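Sewing and Caring for Black Fabric (Without Losing Your Mind or Your Eyesight)
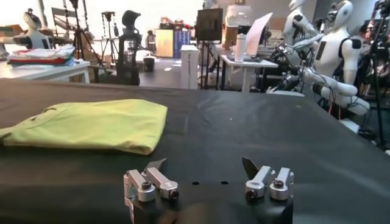 Nidia Sánchez wrote in after the last fabric page to ask why her black tablecloth went a dull brownish gray along the fold lines when the rest of it still looked new, and whether it could be saved or should be cut up for napkins. Don't cut it yet, Nidia! Fold lines are the first place dark cloth shows its age, and there's quite a lot you can do.

I love black cloth. I have it on the sewing table and over the back of the sofa, and half my kitchen towels are black by now. It hides a coffee stain beautifully and it makes a plain white plate look like dinner at a good restaurant. It also picks up every thread and crumb in the house, so these are the things I've learned from washing, pressing and stitching far too much of it.

Washing

Wash new black cloth by itself the first two or three times. It will bleed, even when the label swears it won't. I once put a new black runner in with a pale yellow sheet and we slept on a sort of mustard storm cloud for years.

Cold water, inside out if it's something with an inside, and the shortest cycle that will get it clean. Most table linen isn't dirty all over. It has one greasy spot where the butter dish sat, and if you rub a drop of dish soap into that spot and leave it for a quarter of an hour, the whole cloth can go on the gentle cycle afterward.

Use less detergent than you think. A lot of what people take for fading is soap film, a chalky bloom that sits on top of the dye. Try this before you give up on anything: run it through a cold rinse with half a cup of white vinegar and no detergent at all. Hold it up in daylight when it's dry. I've had a skirt come back two shades darker, and I danced around the laundry room!

Never mix that vinegar with bleach, and there's no reason for bleach to be anywhere near black cloth anyway.

Those fold lines

Back to Nidia's tablecloth. The fibers along a hard crease get rubbed every time the cloth is stacked, pulled out and pushed back in. First do the vinegar rinse. Then press the crease from the wrong side with plenty of steam and brush it with a soft clothes brush while it's still warm, going with the weave. If the line is still there, it's real wear, and a dye bath for the whole cloth is your best bet. (Dye markers look wonderful for one evening and purple ever after.)

From then on, roll it. I use the cardboard tube from a bolt of fabric, and the shop was happy to give me one. If you haven't got room for a tube, fold the cloth in thirds one time and in quarters the next, so the creases never land in the same place.

Lint, hair and crumbs

A damp rubber glove is still the best lint remover I own. Put it on, stroke in one direction, and the fluff rolls up into little sausages you can lift off. It works better than the sticky rollers on anything with a bit of nap, and it costs nothing once you own the gloves.

Ten minutes in the dryer on no heat will shake off a surprising amount too. Clean the lint screen first. And keep towels away from black cloth in every wash you ever do — terry sheds like a sheepdog.

For crumbs on a table that's still laid, fold a clean dishcloth into a pad and sweep toward you over a plate. Brushing with your bare hand grinds the grease in.

Pressing without the shine

Shine is the heartbreak of black fabric. It happens when a hot iron flattens the fibers, and on polyester it can be for good. Always press from the back. If you have to work on the front, put a cloth in between; an old cotton pillowcase is perfect, and a dark one won't leave white fuzz behind.

Set the iron lower than you'd like and let the steam do the work. Lift it and put it down, lift it and put it down. If you've already made a shiny patch on wool, hold the steaming iron just above it and brush the fibers up again. I rescued the seat of some very good trousers that way.

Sewing black on black

Oh, this is the one that gets me letters. You can't see the stitches, you can't see the needle hole, and if you have to unpick a seam at night you may as well do it by touch.

Do it in the daytime if you possibly can. If you can't, put a lamp low and to the side so the light rakes across the cloth. Stitches that vanish under a ceiling light stand right up when it comes in sideways, and it's a thrill the first time you see it.

Baste in a bright color. I keep a spool of orange just for that. For the bobbin, wind a very dark gray, which blends in once it's sewn but gives your eye something to catch when you have to take it out. Tailor's chalk in white or pale blue shows up nicely and brushes off. Skip wax chalk on synthetics, as it can melt in and leave a greasy mark under the iron.

Thread your needle against something white. A scrap of index card held behind the eye is plenty. And fit a fresh needle before you start, a size 11 for light cottons and something sturdier for canvas or upholstery cloth.

If you're buying enough for a big table, unroll the fabric near the shop window before they cut it. Blacks lean blue or green or brown, and two bolts that match under store lighting may not match on your table. Buy all of it from one bolt. I also allow an extra inch on every side, as cotton can shrink more than you'd expect, and I wash it at 60 minutes on the longest cold setting before I cut anything.

Sun

Keep it out of direct sun, on the line as well as on the table. Dry it in the shade or indoors over a rail, wrong side out. A July afternoon on my clothesline did more damage to one set of napkins than two years of spaghetti.

Next time I'll get to velvet, which deserves a page to itself. Send me your velvet disasters in the meantime, I want to hear every one of them!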